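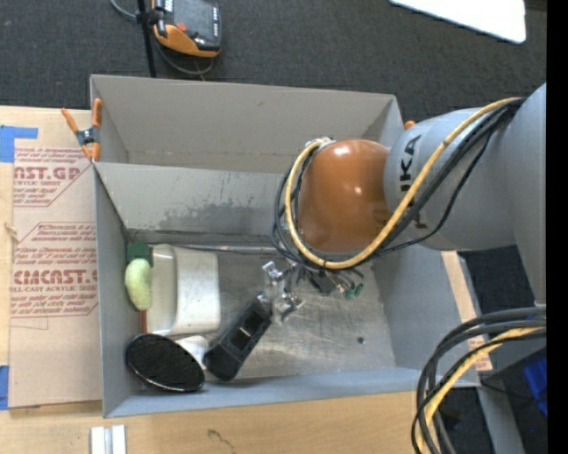 4.2 The open day as an unplanned evaluation

The protocol in Section 3 assumes an experimenter who wants the trial to go well and keeps quiet. Neither condition held at the Brelen open day in January, when the picking cell ran in front of visitors from mid-morning until the building closed. We report the day's results separately because they do not belong in Table 2, and because they changed our minds about two things in it.

The cell was the one used throughout: a KUKA arm with a metallic gripper, working over a divided grey bin (Figure 3). Ollo, our grasp planner, ran unmodified. Sado, the scheduler, had been told to leave at least 60 seconds between resets, a figure chosen by people who had never tried to hold the attention of a school group for 60 seconds.

Figure 3. The gripper at an elongated black object in the lower compartment of the bin. The other items lie at the left end of the compartment; the upper one is empty.

Over the day the system logged 1620 grasp attempts, of which 1166 ended with the object held clear of the bin floor. This is a success rate of 72 per cent, below what we report for the laboratory trials and well above what the visitors remember. Conversations at the barrier suggested that a failed grasp was worth several good ones as entertainment. A clean pick drew polite nods. A dropped object drew applause, and on one occasion a request to do it again, which the planner granted without being asked.

Crowding at the walls deserves more attention than we gave it in the design. Objects released near the middle of a compartment tended to finish at one end after repeated attempts, where the side wall limits the approach angles open to the fingers. In the laboratory we had been tidying the bin between runs and calling it a reset. At the open day our hands were full of pamphlets, and the clutter was left to organize itself. Failures rose accordingly.

We also stopped the arm 3 times by hand. Two of these stops were precautionary. The third was made so that one of the authors could finish a sentence, and has been excluded from the analysis.

Yap, the status display, was meant to explain each decision in plain language. Its most frequent message, "re-evaluating candidates", was read aloud by visitors in a variety of voices – none of them flattering. We have since changed it to "trying another way in", and the revised wording is used in the trials of Section 5.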